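When the simulator says the grasp is good

Pascual Mansilla

Most fault reports I read from gripping trials blame the hardware. The one circulated at Unach in September blamed the pads, and I think it was wrong.

The facts are short. A two-finger gripper at the Kettani line was cleared to lift irregular moulded parts after 3,000 simulated picks. On the first day of live running it dropped 22 of them. One part went over the guard rail and landed in a walkway. There were no injuries, and the line was stopped by hand, as the controller had raised no alarm.

The report recommended softer pads. New pads were fitted and the drops continued at a lower rate. Josefina Lagos then went back through the simulation records and found 51 picks marked as successful in which the part had contact with one finger only. The success test asked whether the part was above a set height at the end of the motion. It did not ask what was holding it there.

A still from our own simulator at Herna shows the kind of state that such a test ignores.

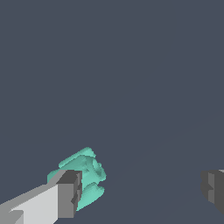 Simulated grasp: the part lies against the left fingertip, with the right fingertip well clear of it.

A physics engine will sometimes let a lumpy shape catch on a fingertip through overlapping contact meshes. On a real machine, the same pose is a part about to fall. A height check cannot tell the two apart, and no choice of pad material will change that.

My view is that any pick without contact on both fingers should be scored as a failure, whatever the height reading. The usual objection is cost. Follier, who supplied the scoring script, argue that contact logging slows each batch. It does – on our machines by 5 per cent. I would accept a good deal more before letting a line run near people on the strength of one number.

The live controller needs the same rule. If one finger reports no load after closing, the arm should stop where it is and wait for an operator. At Kettani it still completes the move.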